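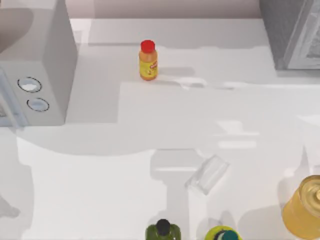
How many times does somebody have to show a robot arm the same kitchen chore before it gets the hang of it?

It depends on the chore and on how fussy you are about the results, but at Fletbridge the usual helping is 100 demonstrations for each task, and the tricky ones come back for seconds.

I spent a Thursday at Fletbridge watching people feed a learning system, and I came away with a whole new respect for countertops. The project goes by the name Indarora. Its kitchen lives inside a computer, a simulated counter with a pair of simulated arms, and the examples come from people at desks who steer those arms by hand. Every move gets saved. The learning system, Zacharias (I asked about the name and got three different stories), studies the saved runs and tries to work out what a person would do next.

The counter is white, with appliances at the back corners and a small bottle with a red cap standing between them. More bottles and a big golden container sit along the near side. After an hour I knew that little bottle the way you know a lamp in your own living room. The appliances and bottles are there as company for whatever item is being handled, and the item is what changes. One run might call for a clear glass object lying on its side. Another calls for something flat and pale.

Malathi Kandasamy runs the sessions, and she let me take the controls before I'd even put my bag down. It's wonderful! It's also hard. My first try took me 134 seconds, most of it spent hovering. I'd drift toward the target, lose my nerve, back off and drift in again. Kandasamy kept the recording open the whole time and then, very kindly, threw it out.

What she's after is a run with a clear intention in it. A small wobble is fine, and she likes it when a person misses slightly and fixes it, so long as they fix it the way they'd fix it at home. Long pauses are the real trouble. If a person stops to think, the record shows an arm standing still, and the system can learn that standing still is part of the job. An early version of Zacharias picked up exactly that habit. It would reach halfway, stop, and stay there until somebody shut the run down.

So the crew works in short blocks of eight runs, then everyone gets up and walks around. Between runs the item gets a new position and a new angle. Shadows get attention too. The arms throw big gray shapes over the counter as they move, and the system has to learn to look past them to the thing it's supposed to pick up.

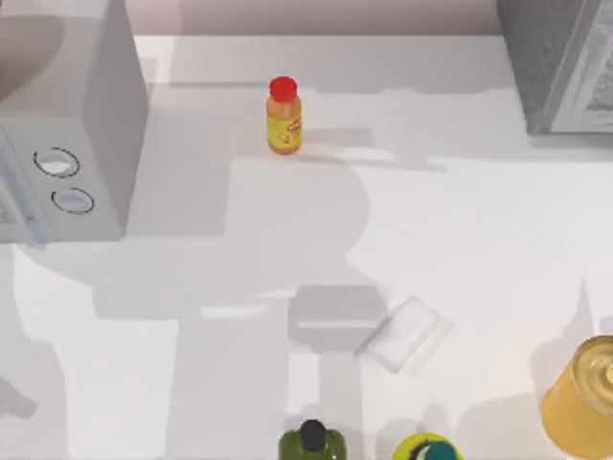

Flat things are the ones that keep Kandasamy up at night, and she would happily trade ten easy bottles for one good run with a pouch. Lutetti, on the other hand, wrote back to my questions that the crew should be saving more of the bad runs, labeled as bad, and that a system raised only on clean work will have no idea what to do when a grasp goes wrong.

It's a lively argument, and I heard it come up twice more before lunch. For now the failed runs go into a folder of their own, where they wait for somebody to sort them. Kandasamy has started on it in the late afternoons, tagging each one with a word or two. "Slid" is a popular tag. So is "too high."

I got better, by the way. By my ninth try I'd stopped hovering, and that one she kept. It went in with the rest of the day's work, and Zacharias was due to start training on the new batch that evening.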